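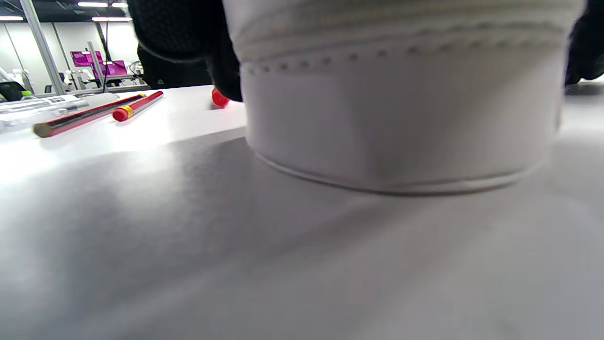 The lower half in white, with its row of small grey dots

The Zisel Soft Pencil Case

We have been selling pencil cases at Skondau for longer than I care to admit, and the Zisel is the one I still hand to people when they come in saying they just want something nice that zips. It is a soft, upright case with room for some 31 pencils — fewer if you are fond of fat markers, as my niece is — and it weighs next to nothing in a school bag.

Size: 23 cm tall
Closure: single zip
Care: wipe with a damp cloth, dry flat

Small parts and spares 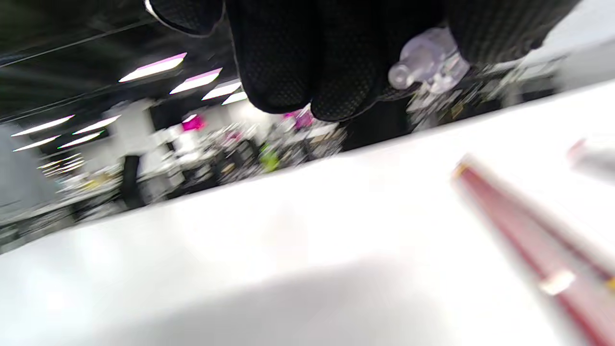

Small clear part, held between gloved fingers

If you keep clips, caps or other fiddly bits with your pens, do have a look at the Hendriks inner pouch. It is sold separately, comes in packs of 2, and tucks down the side without taking up much room at all.

Plain or printed?

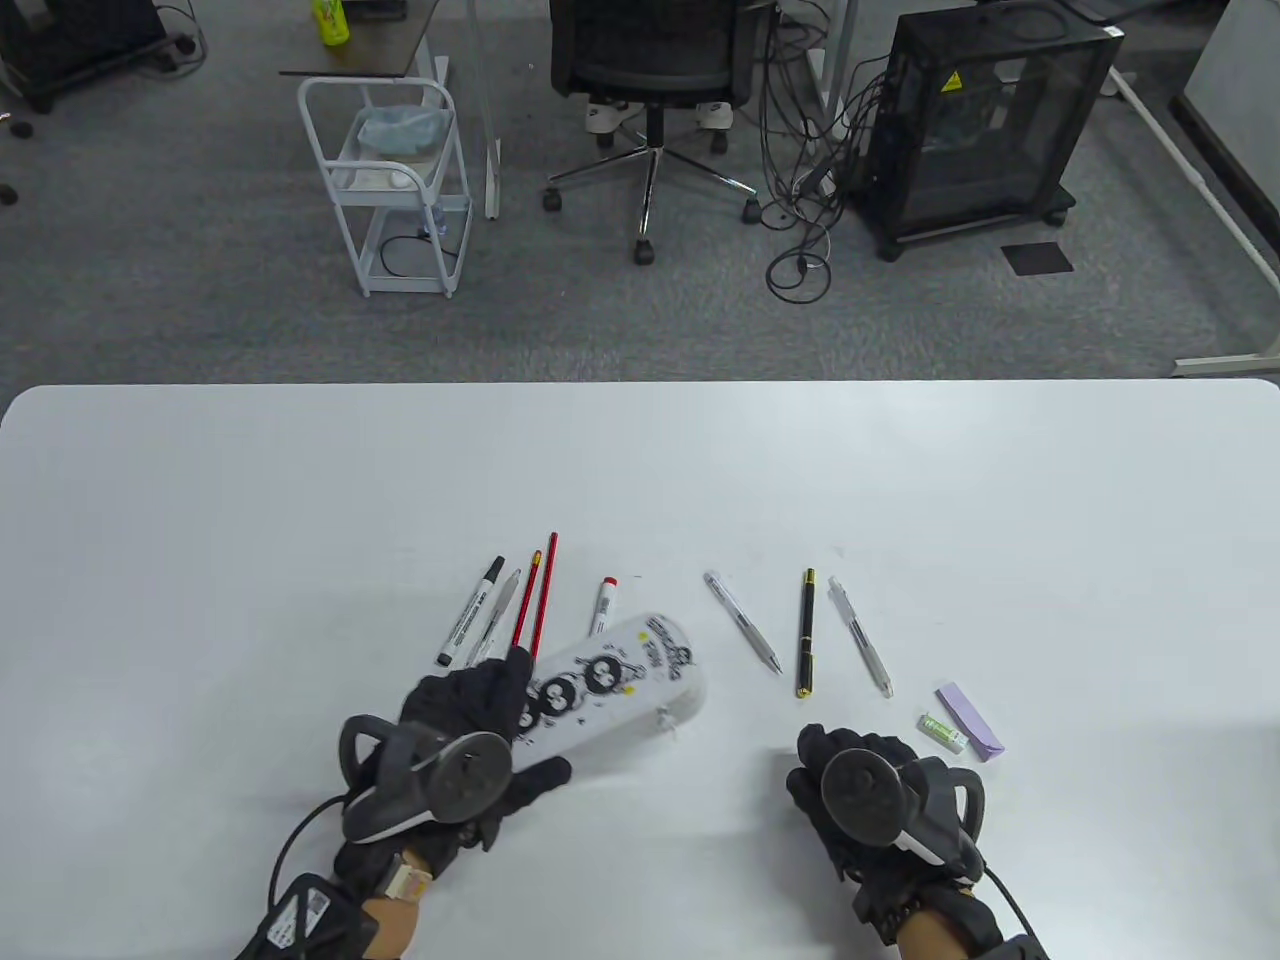 Plain ones sell best to grown-ups and printed ones to everybody else, though I have a printed one on my own desk and am very fond of it. New patterns come in from Gilton every March, and we put aside anything you ring up and ask for. Orders of 4 or more go out post free, and returns are welcome within 31 days, so long as the case hasn't been inked!

Page looked after by Rekha Singhal. Prices checked 23 July 2022.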